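Die weiße Wand und was davor steht
Notizen zum Vortrag, Ham, November. Sprechzeit 25 Minuten, danach Fragen

Vorab für mich: Wasser mitnehmen. Langsamer anfangen als beim letzten Mal. Yu-na gibt ein Zeichen, wenn ich überziehe, und diesmal schaue ich auch hin!

Einstieg
Hallo zusammen, schön, dass ihr da seid. Ich richte Büros ein, bei Bruver, und zwar meistens kleine, in denen schon Leute sitzen und arbeiten, während wir messen und schieben und wieder zurückschieben. Heute geht es um eine einzige Ecke in einem einzigen Büro. Ich weiß, das klingt nach wenig für einen Abendvortrag, aber ich habe über diese Ecke mehr nachgedacht als über meine komplette Wohnung. (Kurz warten, falls jemand lacht. Sonst weiter.)

Das Projekt heißt Fleltunent, fragt mich bitte nicht nach dem Namen, der war schon da, als ich dazukam. Der Auftrag war ein Satz lang: Macht den Bereich oben an der Treppe freundlicher. Das war alles! Kein Plan, keine Stückliste, nur dieser Satz und ein Budget, über das ich heute nicht rede.

Folie 2: Ankommen
Fragt mal in die Runde: Wer weiß noch, was er heute früh im Büro als Erstes gesehen hat? Handzeichen. Meistens melden sich zwei oder drei, und dann kommt: die Kaffeemaschine. Oder der eigene Bildschirm. Was dazwischen liegt, also Treppe, Flur, die Fläche vor der ersten Tür, daran erinnert sich kaum jemand. Und genau das ist die Fläche, auf der alles abgestellt wird, was gerade keinen Platz hat. Kartons, Schirme, die Pflanze von jemandem, der im Urlaub ist.

Ich mache am Anfang immer dasselbe. Ich gehe die Treppe hoch, bleibe am Geländer stehen und schaue. Fünf Minuten, ohne Maßband. Gyu-bin Hyun, mit dem ich das Projekt gemacht habe, findet das eine fürchterliche Zeitverschwendung und misst in der Zwischenzeit schon mal. Ist mir recht, dann muss ich es nicht tun.

(Klick) 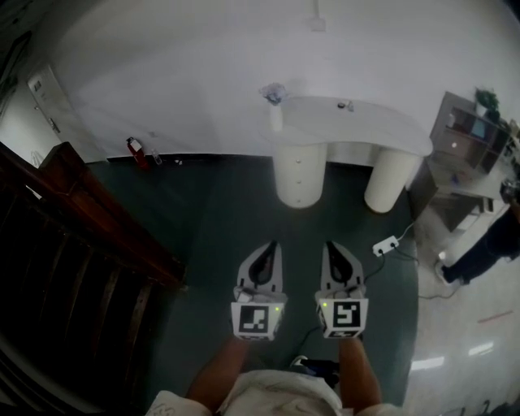 Weißer Tisch mit gerundeter Platte vor der großen Wand, links vorn das Treppengeländer

Bild kurz stehen lassen, nicht gleich reinreden.

So. Mir geht es um die Wand. Groß, weiß, glatt, oben nur ein kleines weißes Teil dran. Fast jeder Kunde will da sofort etwas hinhängen - ein Logo, ein Poster, einen Spruch (bitte keinen Spruch). Mein Vorschlag war, sie erst mal so zu lassen und davor mit einem Möbel zu arbeiten, das eine eigene Form hat.

Deshalb der Tisch. Weiß vor Weiß, ja, darüber haben wir gestritten. Gyu-bin wollte Holz, passend zum Geländer. Ich finde bis heute: Das dunkle Geländer ist vorn schon so kräftig, das braucht hinten keine Wiederholung. Der Boden ist auch dunkel, da hebt sich so ein weißer Tisch gut ab. Und die dicken runden Beine! Die geben ihm etwas Standfestes, fast wie kleine Säulen. Mit dünnen Metallbeinen würde er vor dieser Fläche verschwinden.

Die Rundung an der Platte ist übrigens der Teil, bei dem ich nicht verhandelt hätte. Wer von einer Treppe kommt, hat oft etwas in der Hand und schaut nicht auf Tischkanten. Eckige Tische in Laufwegen gibt es bei mir nicht mehr, seit ich in einem früheren Projekt drei Wochen lang einen blauen Fleck an der Hüfte hatte, immer an derselben Stelle, immer derselbe Tisch.

Zur Vase: klein, weiß, blasses Lila mit viel Grau drin. Sie steht links auf dem Tisch und nicht in der Mitte. In der Mitte sieht es nach Hotelrezeption aus. Links bleibt rechts noch Platz, um mal eine Mappe abzulegen. Wenn Fragen zu den Blumen kommen: Yu-na Ban hat die Farbe ausgesucht, ich wollte Gelb, sie hatte recht.

Folie 4: Der Feuerlöscher
Mein Lieblingsthema, hier aufpassen, dass ich nicht zehn Minuten dran hängen bleibe.

Der rote Feuerlöscher steht am Boden an der Wand, links vom Tisch. Er ist mit Abstand das Farbigste in der Ecke, und jeder, dem ich das Bild zeige, sagt irgendwann: Kann der nicht weg? Nein. Kann man den hinter den Tisch stellen? Auch nein! Man muss ihn sehen und man muss drankommen, und was davor steht, fliegt raus. Ich plane ihn inzwischen als Erstes ein und alles andere darum herum. Das Rot ist dann halt der Farbakzent. Wer damit ein Problem hat, kann in die Vase daneben etwas Rotes stellen, dann sieht es nach Absicht aus.

Was ich gern noch hätte, wäre eine feste Stelle mit Schild darüber, damit der Löscher beim Wischen nicht jedes Mal ein Stück wandert. Und die kleine Flasche, die rechts daneben auf dem Boden steht, die hätte ich gern auf dem Tisch oder in einem Schrank. Das ist so eine typische Sache: Ein Gegenstand darf am Boden stehen, und schon bekommt er Gesellschaft. Kennt ihr von zu Hause, neben dem Schuhregal.

Die Steckdosenleiste, vorn auf dem Boden, ist der gleiche Fall. Weiße Leiste, weißes Kabel, dunkler Boden, da guckt man sofort hin. Zwei Wege:
Entweder an die Wand damit, Leiste unter die Tischplatte schrauben und das Kabel am Sockel entlangführen. Kostet fast nichts.
Oder, wenn man in der Fläche wirklich Strom braucht, eine Bodendose. Kostet deutlich mehr und macht Dreck.
Meistens reicht Weg eins. (Hier kommt garantiert die Frage nach Kabelbrücken. Antwort: als Übergang ja, an einer Treppe ungern.)

Die Tür links, weiß mit silberner Klinke und kleinem Schild, nur kurz erwähnen. Wichtig ist mir daran bloß, dass der Weg dorthin frei bleibt. Wir haben mit Klebeband auf dem Boden markiert, wie weit Möbel in den Weg ragen dürfen, und das Band zwei Tage liegen lassen. In der Zeit sind wir alle immer wieder durchgelaufen und haben geschaut, ob jemand ausweicht. Sehr zu empfehlen, eine Rolle Kreppband ersetzt viele Sitzungen.

Folie 6: Nach oben schauen
Jetzt der Teil, den ich beim Üben immer vergessen habe. Decke! Wir reden über Tische und Vasen und Kabel und über uns hängt der halbe Raum.

(Klick)
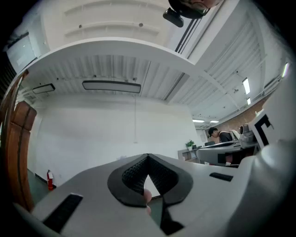
Decke aus weißem Wellblech, schwarz gerahmte Pendelleuchte, rechts Lichtleisten über dem Büro

Die Decke mag ich sehr. Weißes Wellblech, richtig mit Rillen, und dann dieser geschwungene weiße Bogen, der sich quer durchzieht. Der Bogen erklärt auch ein bisschen, warum mir der gerundete Tisch so gut gefällt, unten nimmt er die Kurve wieder auf. Das habe ich dem Kunden als Konzept verkauft. Unter uns: gemerkt habe ich es erst hinterher.

Beim Licht ist einiges los. Eine lange Leuchte mit schwarzem Rahmen, links davon eine kleinere eckige, und auf der rechten Seite, wo gearbeitet wird, die Leuchtleisten. Jede für sich völlig in Ordnung. Zusammen sind es mir ein paar Sorten zu viel, und ich vermute, in den meisten eurer Büros ist es genauso. So etwas wächst über Jahre.

Was wir vorgeschlagen haben: die schwarze Pendelleuchte als Chef im Raum behandeln. Alles andere soll sich zurückhalten, also weiß auf weiß an der Decke und überall die gleiche Lichtfarbe. Die Lichtfarbe ist der Punkt, an dem man mit wenig Geld am meisten erreicht. Leuchtmittel tauschen, fertig. Wer am Schreibtisch sitzt und nach unten auf seine Sachen schaut, so wie der Kollege rechts, braucht ordentliches Licht auf der Platte, und dem ist es ziemlich egal, wie hübsch die Leuchte von der Treppe aus wirkt. Mir ist es nicht egal. Da muss man sich einigen.

Kleiner Einschub zum Schall, falls noch Zeit ist: harte Decke, hohe glatte Wand, fester Boden, da erwarte ich Hall, bevor ich überhaupt geklatscht habe. Ich würde zuerst einen Teppich unter den Tisch legen und dann weitersehen. Gyu-bin hat Muster von Rinum besorgt, die liegen nachher vorn auf dem Stuhl, bitte anfassen und bitte wieder hinlegen (beim letzten Mal fehlten danach welche).

Folie 8: Was das Ganze gekostet hat, in Zeit
Von der ersten Begehung bis zum letzten Handgriff 49 Tage. Davon haben wir neun wirklich vor Ort verbracht. Der Rest war Warten auf Lieferungen, Warten auf Freigaben und eine lange Mailkette über die Blumenfarbe.

Was ich beim nächsten Mal anders machen würde: die Steckdosen am ersten Tag klären. Die Leute aus dem Büro früher fragen, was sie oben an der Treppe eigentlich ablegen wollen. Und nach oben schauen, bevor ich einen Tisch aussuche.

Zum Mitnehmen fürs Publikum, langsam sprechen:
Geht morgen früh einmal eure Treppe hoch und bleibt oben stehen. Schaut, was am Boden steht und ob es da stehen muss. Der Feuerlöscher muss. Bei der Pflanze von Kollegen im Urlaub würde ich nachfragen.

Fragen, dann Hinweis auf die Teppichmuster und darauf, dass Yu-na die Adresse vom Blumenladen hat.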